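Well, what a night that was for all of us who love a good song contest! Neltholm picked its entry for the regional final at last, and after 11 songs and a very long interval it was Morena Pace who came out on top with "Skutero", which I have been humming over the washing-up ever since.

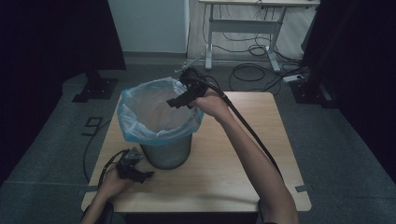

She took 3,073 votes from the public, only 113 more than the duo Ivitz, who had been ahead with the juries (and whose harmonies, I must say, were lovely). Tiongson, last year's winners, came back to sing as guests and had the whole hall on its feet.

Morena now has until September to polish the staging, and she tells us she would like to keep the slow opening but bring in a choir of eight for the last chorus. Do come along and cheer her on!

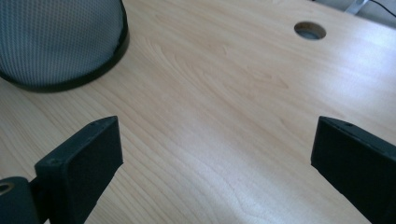 A pale wooden desktop with a wavy grain.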